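Fifty Loaves Before Breakfast
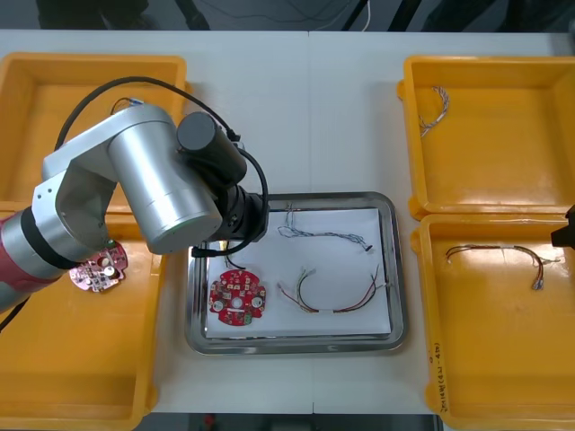 Photo: Kekside

Emiliano Villalobos starts baking at 2 in the morning and he is still grinning when I turn up at 6. "Smell that!" he says, waving me in. "That's the rye."

His bakery in Skernetport bakes 50 loaves a day, all from a starter he got from his old teacher, Jacobus Ngubane. Villalobos feeds it before he feeds himself (his words), and in September, when the nights cool off, he lets the dough rest longer. "It gets this lovely sour edge," he says. "I wait all summer for it."

What about beginners? He lights up. "Make a bad loaf! Toast it, put butter on it, make another one. My first was so flat Jacobus slid it under a door."

He cuts me the heel of the rye, still warm, and goes back to shaping rolls.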